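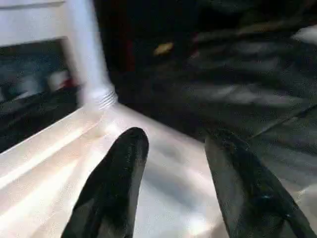 Upright post with ribbed collar at the base

Semimik Chair, White
Item 2659

The Semimik is a four-legged chair for break rooms, shared kitchens and waiting areas. It is supplied by Vermeulen in one color only, white, with a smooth, flat seat and round legs to match. The chair has no arms and no upholstery, and may be wiped down with a damp cloth and mild soap. Scouring powder will dull the finish and should not be used.

The white finish was chosen to go with the Kundirine storage range, whose cabinets are available with open compartments or closed fronts. Chairs and cabinets are priced and ordered separately.

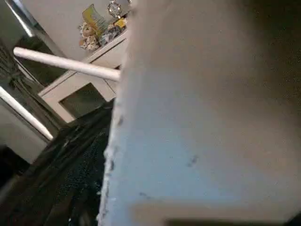
Assembly and inspection

Each chair is delivered flat, with the legs packed beside the seat. Assembly requires one person and the key provided. Every leg should be started by hand before any of them is fully tightened. Once assembled, the chair should be turned over and each joint checked at the corner of the seat – a leg that moves must be tightened again before the chair is used.
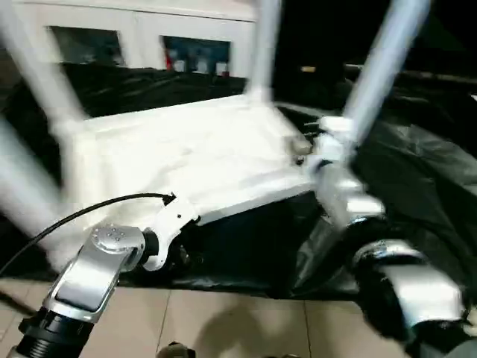

White chair tilted to show the underside of the seat

Fittings should be checked again after the first month of use, and every August thereafter in buildings that order under the annual plan. Replacement legs are sold singly. Metal parts may be cleaned with a dry cloth. 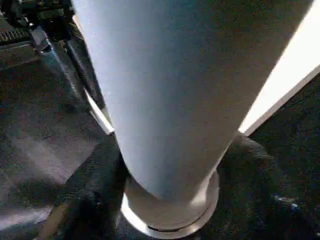
Orders of nine or more chairs are delivered to the room named on the form. Smaller orders are held at the Supply Desk, Room 187, for collection by the ordering department. Returns are accepted if the parts are complete and the key is included.

Inquiries: Aranka Orbán, Supply Desk, extension 193
Page revised 22 May 2019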